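¿Quién recoge la mesa?

Cada enero me hago la misma pregunta, normalmente con las manos metidas en el fregadero después de que se hayan ido los últimos invitados: ¿cuánto falta para que esto lo haga una máquina? Y no me refiero al lavavajillas, que ya tengo uno y lo quiero como a un hijo. Me refiero a lo que hay antes y después del lavavajillas. Retirar los platos, tirar las raspas, encontrar el hueco para la fuente grande, sacarlo todo al día siguiente y guardarlo en un armario donde la puerta roza y hay que levantarla un poquito al abrir.

Mi amiga Venla Keskinen, que es optimista de profesión (vende software, viene a ser lo mismo), me asegura que en 3 años tendré en casa algo que me vacíe el lavavajillas mientras desayuno. Me lo dijo comiendo en mi cocina, y acto seguido se levantó y se fue al sofá dejando el plato donde estaba. Así que de momento el robot soy yo.

Yo llevo unos años leyendo todo lo que cae en mis manos sobre este asunto, y me pasa una cosa rara: cuanto más leo, más admiro a la gente que trabaja en ello y menos me creo los anuncios. Hay una empresa, Gidby, que manda un boletín lleno de cocinas blanquísimas, sin una miga, con una encimera en la que solo hay una manzana. ¡Una manzana! En la mía ahora mismo hay un cargador, dos facturas, medio limón y un táper cuya tapa no aparece desde el verano. Que me enseñen a la máquina delante de eso y hablamos.

El otro extremo es el cuñado que dice que los robots no sirven para nada, que mucha inteligencia y luego no saben doblar una toalla. Tampoco es justo. Mi primo trabaja en una nave donde un brazo lleva desde antes de que él entrara pasando piezas de una cinta a otra, turno tras turno, y es el compañero que menos se queja. Lo que pasa es que esas piezas son todas iguales y llegan siempre al mismo sitio. Mi vajilla es herencia de dos abuelas y una rebaja.
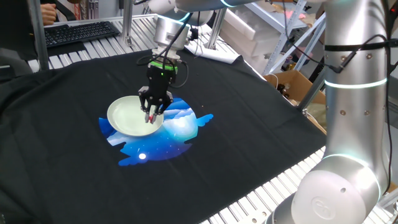 Mi teoría, y la suelto aquí porque para eso es mi página, es que las tareas de casa no son difíciles por lo que pesan ni por lo que duran, son difíciles por los contactos pequeños. Por ese momento en que la cosa pasa de estar quieta a estar en tu mano. Nosotros metemos la uña, empujamos un poco con el meñique, inclinamos, corregimos, y todo eso sin dejar de hablar de otra cosa. Una pinza de dos dedos tiene muchas menos opciones: con un plato llano, por ejemplo, lo natural es ir al borde, un dedo por dentro y otro por fuera, con esas puntas rojas pequeñitas apoyadas en la cara interior, y confiar en que una superficie brillante no resbale. Y si encima el plato descansa sobre una tela negra con arrugas, el apoyo ya no es una mesa lisa, es algo que cede y se mueve contigo. A mí me parece un problema precioso. También me parece que explica por qué sigo fregando yo.

Se lo conté a Hooman Dehghan, que fue profesor mío de tecnología y todavía me contesta los correos (bendito sea), y me corrigió, como siempre. Según él, agarrar el plato es la mitad fácil. Lo complicado es soltarlo bien: saber que ya ha tocado la balda, que no está montado sobre la taza de al lado, que si abres los dedos ahora no se va al suelo. «Tú eso lo sabes por el ruido», me escribió, y llevo desde entonces escuchando mi armario como una tonta. Tiene razón. Hay un clac bueno y un clac malo, y lo distingo desde el pasillo.

Luego está el dinero, que en estas conversaciones siempre se deja para el postre. Si mañana saliera una máquina que recoge la mesa y costara 1630 euros, yo me lo pensaría muy en serio; por 900 la compro esta misma tarde y le pongo nombre. Pero me da que al principio irá a restaurantes, residencias, comedores de colegio, sitios donde hay pilas y pilas de platos idénticos, y me parece bien que sea así. En el comedor donde trabajé con 20 años acabábamos el turno con las muñecas destrozadas, y a ninguna de nosotras nos habría quitado el sueño que un brazo se encargara de la pila de las tres de la tarde. Otra cosa es si nos habrían mantenido las horas. De eso el boletín de la manzana no dice ni pío.

¿Y la ropa? Me lo preguntáis mucho. Con la ropa soy todavía más pesimista. Un plato, lo cojas como lo cojas, sigue teniendo forma de plato. Una camiseta cambia en cuanto la tocas: tiene un delante y un detrás, una manga del revés, un dibujo que no quieres planchar. Yo misma doblo las sábanas bajeras haciendo una bola y empujándola al fondo del estante, y no pienso exigirle a un aparato lo que no me exijo a mí.

Mi apuesta, entonces, ya que me la habéis pedido en los comentarios: platos antes que ropa, comedores antes que casas, y en casa primero alguna tarea suelta y lenta, hecha de noche, cuando da igual tardar. Fiachra Fahy me escribió el mes pasado para decirme que soy una ceniza y que me invita a cenar el día que me equivoque. Acepto, Fiachra, pero en tu casa, y los platos los recoges tú.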